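About us

Hello, and thanks for clicking through! I'm Pascual Aravena, and I run Skedden, a small company that sorts and repacks mixed returns for online shops. If you've ever sent back a toy, a lunch box or a whiteboard rubber, it might well have come through a building like ours.

I started out on the packing benches myself, at a warehouse called Pereyra, and I did four years there before my wrists had enough of it. You pick a thing up, you look at it, you put it in the right tub, and then you do it again until the bell goes. I liked the people and the radio. I didn't much like the last two hours of any shift, when your hands are sore and you start putting the sunglasses in with the spanners.

So Skedden began as two benches and a borrowed van, and these days we're 10 people and one robot arm. We had a long chat as a team before bringing the arm in (several long chats, and one rather loud one in the car park). The question everybody wanted answered was whose job it would be doing, and I thought they deserved a straight reply. I put it in writing on Tuesday, October 26, 2021: no one would lose hours because of it, and anyone who wanted to learn to run it could do so in paid time. That letter is still pinned up by the kettle.

The arm's job is the awkward odds and ends, all those items that don't match each other and don't stack. It's slow going compared with a quick pair of hands, I'll admit. Soft things and see-through things are a pain to teach it, and so is anything squashed out of shape. We try new items in the bins before they ever go near a customer's order, and the team keeps a running list called Clikurard (don't ask, it came out of a typo) of everything that needs more practice.
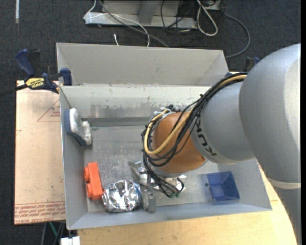

Do people need a technical background to work with the arm?
Most of our team had none when they started, and we teach what's needed on the job, beginning with how to stop it safely and how to set out a bin.

What has changed most is the shape of the day. People used to stand at one bench from start to finish. Now they swap between checking, packing and minding the arm, usually every couple of hours, and the sore-wrist grumbles have eased off a lot - mine included! There's more looking and deciding in the work, and a bit more pay to go with it. Some of it is harder, mind you. A few of the team miss being able to switch off and just sort, so we've kept one bench running the old way for anyone who fancies a morning of it.

Our stock and shift notes live in a program called Wultix, which everyone moans about and everyone uses. Last November we put 2,318 returns through the building, and 193 of them went on the practice list because the arm wasn't ready for them. Those were done by hand, same as ever.

We're always glad to show people round, whether you run a shop with a returns headache or you're thinking about automation at your own place and wondering how to break it to the team. Drop us a line through the contact page and say which morning suits you. Flat shoes, please, and there's usually cake on a Friday.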